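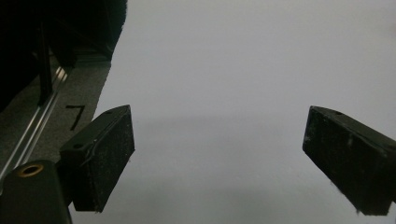 Phones & Tablets > Power Banks

Widska 2 Power Bank

Slim power bank for phones and small tablets. Charges 2 devices at once, both ports USB-C. Grey or navy, same price.

What's in the box: power bank, short cable, carry pouch. No wall charger – use the one that came with your phone.

Works with: pretty much any phone that charges over USB-C. Older phones need a different cable, see the Daza cable page. Laptops no, not enough grunt.

Wireless charging: not on this model. The Jirlow has it, back in stock in July.

Colour note: navy is darker than it looks on screen. Almost black in some light.

Flying: carry-on only, never checked bags. Check with your airline before you go, rules differ.

First use – charge it fully, takes an evening. If the lights blink and nothing happens hold the button for 3 seconds and try agian.

Warranty 2 years, keep your reciept. Covers faults, not drops or water damage. Claims go to Vibeke Bjarnason at the service desk, quote item no. 3388.

Price: $88, pick up in store or we post it. Bulk orders for schools and offices, ask for Signe.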